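How a Drawer Slides

A drawer is a box with no lid that moves in and out of a bigger box. The bigger box is called the case. When you pull the front, the drawer moves toward you. Two things decide how hard you have to pull: the weight of the drawer and the friction under it.

Friction is a force that acts where two surfaces rub together. Rough surfaces make more of it. Smooth surfaces make less. Old drawers slide on strips of wood called runners, and people rub candle wax on them to make them smoother. 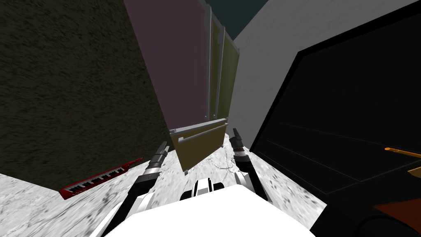

Many newer drawers use metal slides with small steel balls inside. The balls roll, and rolling makes much less friction than rubbing. A drawer that holds 23 pounds of books can then be moved with one finger.

Drawers also get stuck. Wood takes in water from damp air and swells – this is why a drawer may jam in August and open easily in winter. A wide drawer can jam if you pull only one side, too. It turns a little and its corners press against the case.

Try it: Pull an empty drawer slowly. Put in 17 spoons and pull again. Then move all the spoons to one side and pull from the other side. Write down which pull was hardest.

Words to know: case, friction, runner, slide

Written by Hiyori Kudo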